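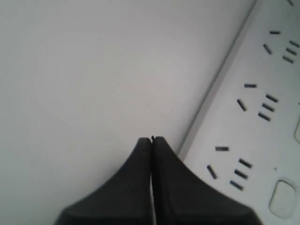
Somebody asked me last week what I charge to give a talk, and I said "it depends", which is what people say when the answer is embarrassing. So, a thread on speaking for money, written by a person who has done it for seven years and still can't say the number out loud without coughing. My first paid job was a staff day at a software firm called Rellotora. I'd sent them two pages of technical needs, copied from a much grander speaker's website: lectern height, still water, monitor at the front. What I got was a plain white surface and a white power strip. I gave the talk standing beside them.

The fee for that one was £433. I had asked for £400 and they'd offered £433, because that was what was left in the training budget. I have never since been paid an amount with that much honesty in it.

Things people think a speaking fee covers: one hour of talking.

Things it covers: the call to discuss the talk, the call to discuss the call, the train, the other train, a night in a hotel with a kettle chained to the wall, the slides, the slides again in their template, and a form asking if I am a sole trader, a limited company or "other". I've been tempted.

The hour of talking is the bit I'd do for nothing. Please don't tell anyone in Zovville, where I'm booked for February.

Then there's exposure. I've been offered exposure by a bank. I've been offered exposure by a conference where tickets were £43 more than my monthly rent. I once asked an organiser how many people would be exposed to me and she said it was "more about the quality of the room". The room was in a leisure centre.

I do speak free sometimes. Schools, libraries, anything run from somebody's kitchen. My rule is that if the person inviting me is being paid to be there, I'd like to be as well. You'd be amazed how many phone calls go quiet at that point.

My friend Rui Tavares has a better system. He names a price, then stops talking. That's all of it. He says the silence usually lasts until the other person says "right, let me see what we can do". I tried it with the events team at Stoto and lasted four seconds before knocking a third off and offering to bring my own laptop.

Rui also tells me I should have an agent. I had one for a bit, at an outfit called Rebelo. They took a quarter and got me one booking, an after-dinner slot at an awards night for people who fit commercial fridges. I followed the raffle. The winner of the raffle was still shouting.

(Lovely crowd, in fairness. One of them fixed my fridge over the phone the following week, so in real terms it's the best-paid job I've done.)

Practical bit, if you're starting out. Get half up front. Put the travel in writing as a separate line. Ask who spoke last year and go and find out what they got; most speakers will tell you if you buy them a coffee, and a few will tell you even if you beg them to stop.

And put a date on your quote. I had a man ring me this month wanting the price I'd given him before the pandemic. He'd printed the email. I admired that so much I very nearly said yes.

Someone's replied asking if I really think an hour of me is worth more than a nurse's shift. No. I don't set nurses' pay. If I did, I'd start by naming a price and then going very quiet.

Anyway, the quote I was putting off when I started this thread is still sitting in drafts. Current figure is "it depends". Off to make a tea and add a nought, then take it off again.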